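Door Makeover: my home project report

For our Everyday Design class we each had to pick one thing at home, live with it for a while, and then write up what we'd change. Most people went for a desk or a closet. I picked the kitchen, and more exactly the big doors and panels in it, since those are what you touch all day long (and what everybody in my apartment complains about).

I started in April with the handles. Our cupboards came with skinny metal pulls from Drenano, and they look great, but try opening one with dough on your fingers! I kept a tally for 3 weeks of every time I had to stop and wipe something off before opening a door. I got to 60, and I'm sure I forgot a bunch. So my first change was a small one: a towel hook right next to the flour cupboard. It cost almost nothing and I still use it every day.

Next came the surfaces. I had a spray from Wavetti and a plain bar of dish soap, and I cleaned one cupboard with each. I really wanted the spray to win, because it smells like oranges, but I couldn't see any difference. My roommate couldn't either, and she's pickier than I am.

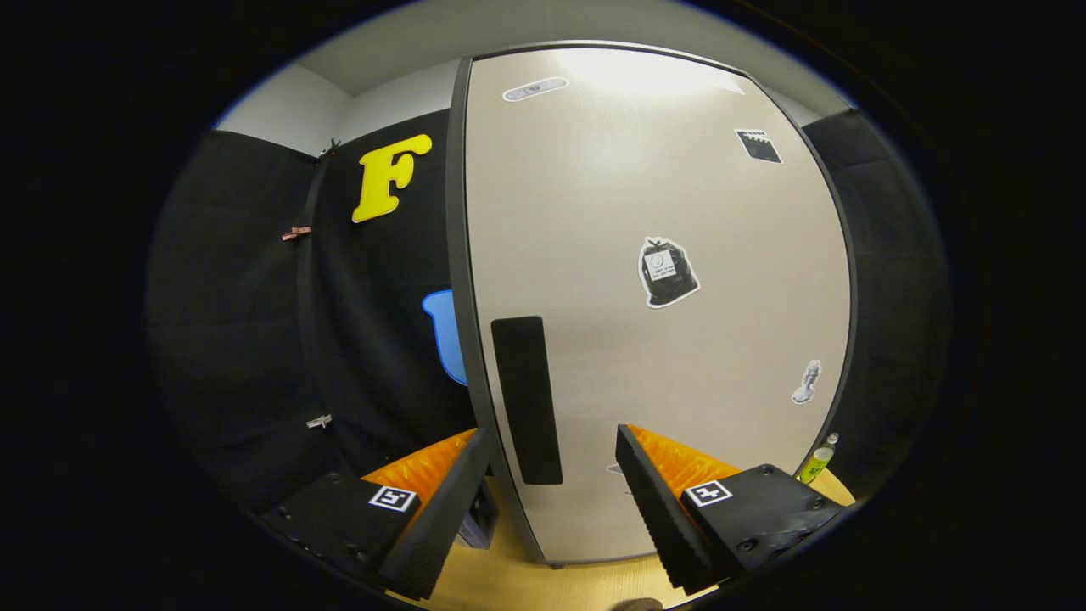
Stickers were the part I spent the most time on, and I went back and forth on it. My teacher had told us to think about what people add to a thing after they buy it, and I love that question! People put stickers on doors to remember stuff, to show off where they've been, or just because a flat pale surface looks kind of lonely. I asked 8 neighbors if they'd ever peel theirs off. Two said yes, one said "only if I move," and the rest looked at me like I'd asked them to shave the cat.

For the peeling test I bought an old cabinet door from the Werkener resale shop and covered it with cheap paper labels. Warm soapy water worked fine if I let it sit long enough. Cooking oil got the last gummy bits off but left a greasy patch, so then I had to wash the whole thing again. The hair dryer was the most fun (and the loudest).

My budget was 500 crowns in Coman store credit from my aunt, and I didn't even use all of it. The leftover is going toward drawer liners.

If I did this again, I'd take notes in one notebook instead of on the backs of receipts, and I'd test the handles with gloves on too. I still haven't decided what to do about the squeaky hinge by the sink.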